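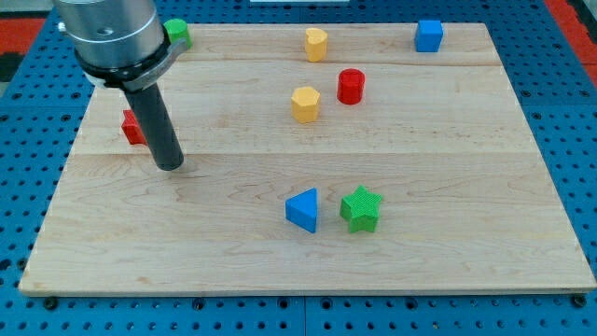 Frequently Asked Questions: Fedano Editions

What does Fedano publish?

Short biographies of musicians, mostly for readers aged 8 to 12, along with a smaller line for adults who are learning a second language. Each title covers one life. We do singers, composers, instrument makers and a few conductors.

Which languages are the books in?

Every title comes out in English first. Spanish and Swedish editions follow if the first printing sells well enough, usually the next year. The language is printed on the spine and in the catalog listing. Please check it before you order, as the covers look the same.

Are the Spanish editions bilingual?

No. The full text is in Spanish, including the timeline and the captions. The Dahlgren Readers are the bilingual line, with English on the left page and the second language on the right.

Who writes them?

Most of the current list is by Vilgot Halvorsen, who also edits the series. Guest authors are named on the cover. The translator's name is on the title page.

Are the stories true?

Yes. Quoted speech comes from interviews, letters or memoirs, and the sources are in the back of the book. We don't make up conversations. Where accounts of an event differ, the text says so.

How hard are they to read?

The children's books run 5 chapters and use short paragraphs. Words that may be new are set in bold and explained in the glossary. The adult line is longer and has no glossary.

Do the books come with music?

There is no disc. Each book has a listening list at the back, arranged by chapter. Recordings are not sold through this site.

Is there an audiobook?

For the English titles, yes, through the Sistent app. Spanish audio is planned for June. Swedish audio is not scheduled.

Can I get a large print or braille copy?

Large print is available for all English titles and costs the same as the standard edition. Braille copies are made to order and take longer. Write to us with the title before paying so we can confirm the date.

Do schools get a discount?

Orders of 8 or more copies of one title get the school price. You can mix languages within the same title. Purchase orders are accepted from public and private schools and from libraries.

When do orders ship?

Our distributor, Fledow, packs orders every Wednesday. Anything placed after noon that day goes out the following week. You will get a tracking number by email.

My copy arrived damaged. What now?

Send a photo of the damage and your order number. We replace the book and you keep the first one.

Can I suggest a musician?

Yes, use the contact form. We read all suggestions but can't answer each one. Living musicians are considered only if they agree to be interviewed.

Do you accept manuscripts?

Send an outline and one sample chapter of no more than 800 words. Please don't send a full manuscript.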